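Dustell brings the Lana facial care line to pharmacies and small beauty shops

Ellery, 3 February 2023

Dustell, the maker of everyday skin care from Ellery, announces today the start of sales of Lana, a new line of facial care for dry and easily irritated skin. The line consists of a cleansing balm, a light day cream and a richer night cream. All three are without perfume and without added color. They are available from today in 123 pharmacies and independent beauty shops, and in the online shop of the company.

The work on Lana started with letters from customers. For many years Dustell has been known mostly for its hand cream, and the people who use it wrote to us again and again with the same question: can I put it also on my face? The answer was always no, the hand cream is too heavy for this. At some moment it became clear to us that we should make something that we can recommend with a good conscience.

The cleansing balm was the most difficult of the three. The first versions removed make-up well but left a film on the skin, and people who wear contact lenses complained that their view became cloudy. The version which is now in the shops melts at skin temperature and is rinsed off with lukewarm water. It can be used with a cloth or only with the hands.

Before the launch, the three products were given to 476 women and men who use a face cream every day. They used the products at home during 30 days, in their own bathroom and in their usual order, and then filled in a written questionnaire. The most frequent wish was a less strong smell of the oils in the balm, and this was changed before production. The second wish was a bigger jar for the night cream. This we could not yet fulfill, but it is planned.

The creams are filled at the Wodness plant, where Dustell has produced since it moved out of its first rooms in Ellery. For Lana the plant received a new filling line, which can fill 600 jars in one hour. The jars are of glass, and the lids from the day cream and from the night cream are the same size, so they can be exchanged. Shops which wish to take back empty jars can order a collection box free of charge together with their first delivery.

Dustell does not promise that Lana will remove wrinkles or make anybody look younger. The creams are made to keep the skin soft and to stop the tight feeling after washing. Persons who have a skin disease, or who use a prescribed ointment, should first speak with their doctor or pharmacist. The full list of ingredients is printed on each box and can also be read in the online shop, in large letters.

Small samples of the day cream are available in all participating shops as long as the supply lasts. Each sample is enough for several mornings. We recommend to try it first on a small place behind the ear and to wait one day.

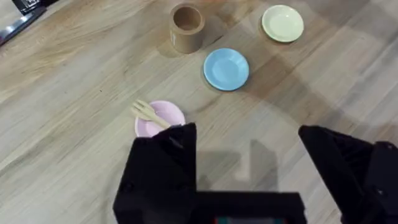

Small cup and plates in light green and light blue on a wooden tabletop.

In April the line will be completed with a lip balm and with a travel set, which contains all three products in a smaller size. Shops that would like to carry Lana can ask for the price list and the order form from the sales office in Ellery. For the press, product samples and further information are available on request.

About Dustell
Dustell develops and produces skin care for daily use. The office and the laboratory of the company are in Ellery, the production is in Wodness. The products are sold in pharmacies, in independent beauty shops and online.

Press contact
Dustell, Press Office, Ellery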